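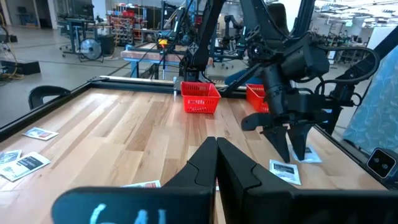

Hi Aleksi,

September update on the bench rules work, as promised (and only a little bit past the deadline, sorry!).

The big one first: the written rules for the two-arm benches are up to version 7, and I think we're close to something Vendari can sign off on. I cut the old draft from 339 lines down to 8 pages, mostly by throwing out stuff we'd copied from the Dustow manual that never applied to us. People are reading it now, which is a nice change.
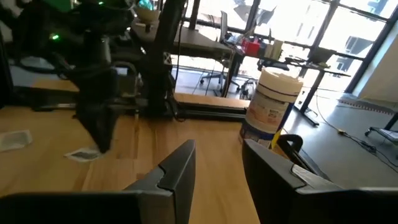 The speed limits near the tabletop are where we argued the most. Shokri wanted one slow setting for everything, I wanted slow only below a set height, and we've gone with the height rule for a trial month. Whoever starts a run also has to say so out loud and get an answer back before the arms are enabled. Feels silly the first few times, but you get used to it!

Cables are still my headache. The draft says every arm cable gets checked at the start of a shift, and the sign-off sheets show we're skipping it on busy mornings. I've moved the check onto the same page as the e-stop test, so you can't really do one and forget the other.
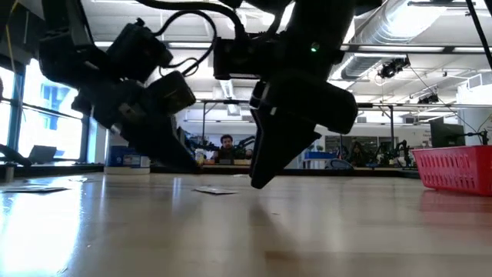
On money, we've spent $2115 so far, nearly all of it on floor marking and the Ferik training day. I'd like to keep what's left for a second training day, if you're okay with that.

Still to do: the section on reaching in to tidy up between runs, and a plain answer on who's allowed to change the limits. I'll send you both drafts together.

Cheers, and call me if anything looks off.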